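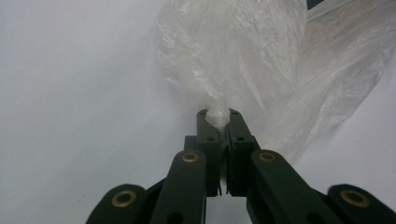 Mwende Sang wrote in to say she always misses the connection at Lyimo and could I please just list the steps. OK Mwende, quick version, typing at the gate.

How to do Caneo to Leleo by train with one bag:

Book the 7 am, not the later one. Seats open in March.

Sit in the rear cars. Exit at Lyimo is at that end.

Change at Lyimo - platform 2 usually, check the board tho.

Buy the Leleo ticket before you leave. Machine there is slow, takes coins only.

Missed it? Ultine bus, outside, left of the doors. Slower but it gets you their.

Bring food. Nothing on board last time.

Boarding now - more later.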